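# Chapter 10: Comparing Grippers

Most students want to know which gripper is the best one.

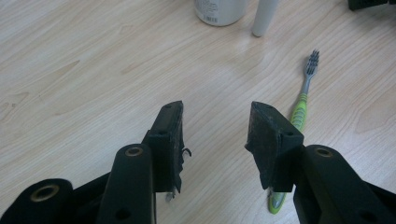
It is a natural question, but it comes too early. A gripper is good or bad only for a certain object, in a certain position, with a certain program behind it. For this reason we begin the chapter with the test and we choose the tool later.

The data come from two grippers, the Nello and the Sketia. Each one made 250 attempts on thin household objects that were lying flat. The Nello completed 204 of them. The result for the Sketia is left for Section 10.2, where you will first write down your own prediction.

Pay attention to the finger pads. Their surface changes with use — a worn pad and a new pad should be recorded as two different tools. Before you continue, copy the Plilus record sheet into your notebook and fill in the column "Pad condition."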